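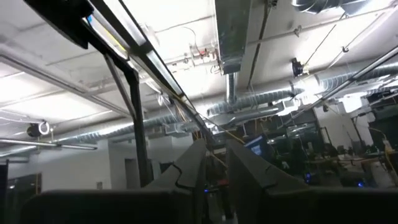

Looking up towards a high ceiling, with a long black beam running across.

Section 3: Hanging your Briren pendant lamp from a high ceiling

By Hala Ezzat
Updated July
20 shares | 3 comments

Welcome back, and well done for getting through the unpacking! If you live in an old warehouse, a chapel or one of those lovely tall workshops (I envy you, I really do), this is the section for you. If your ceiling is an ordinary one you can reach from a kitchen stepladder, skip ahead to Section 4 and save yourself some reading.

Before you begin

Put the kettle on and read all the steps through once. You will need the Briren lamp, the Nanport ceiling hook, the long cable in its paper sleeve, a screwdriver, a pencil and a second pair of hands.

CAUTION: Turn the power off at the fuse box, not only at the wall switch, and check that the circuit is dead with a proper tester. If you are at all unsure about the wiring, please ring an electrician.

CAUTION: Never stand on the top rung of a ladder. For anything higher than you can comfortably reach, hire a small scaffold tower and have somebody stay at the bottom while you are up there.

Steps

1. Decide where the lamp is to hang. Over a table, the shade looks best a little lower than you think it should, so have someone hold it up on a broom handle while you sit down and look.

2. Mark the fixing point on the ceiling or beam in pencil. Keep it at least 400 mm from any heater or sprinkler.

3. Fit the Nanport hook. Timber takes the long screw supplied. For steel, use the clamp (sold separately, part 868) and do not drill, however tempting it may be.

4. Hang the cable from the hook by its cord grip and let it drop to its full length. Leave it overnight if you can bear to wait, as it comes out of the sleeve rather curly.

5. Shorten the cable to the height you want and tighten the grip until it stops turning. Firm fingers are enough.

6. Connect the three wires at the ceiling rose, following the diagram inside the lid, then close the cover.

7. Slide on the shade, fit the bulb and switch the power back on.

Note: The Ernness glass shade is a good deal heavier than the Björklund fabric one. Use the wide collar with the glass and keep the narrow collar for the fabric.

Note: A long cable will sway a little when a door is opened. If it bothers you, the small weight in the spares bag clips on just above the shade.

Comments (3)

Tadhg Ó Néill: Followed this for our barn and it went up nicely. Step 4 is good advice, I rushed the first lamp and it still has a kink in it.

moss_lane: Does the clamp come in white?

Hala Ezzat: Only black for now, I'm afraid, but it takes paint well if you rub it down first.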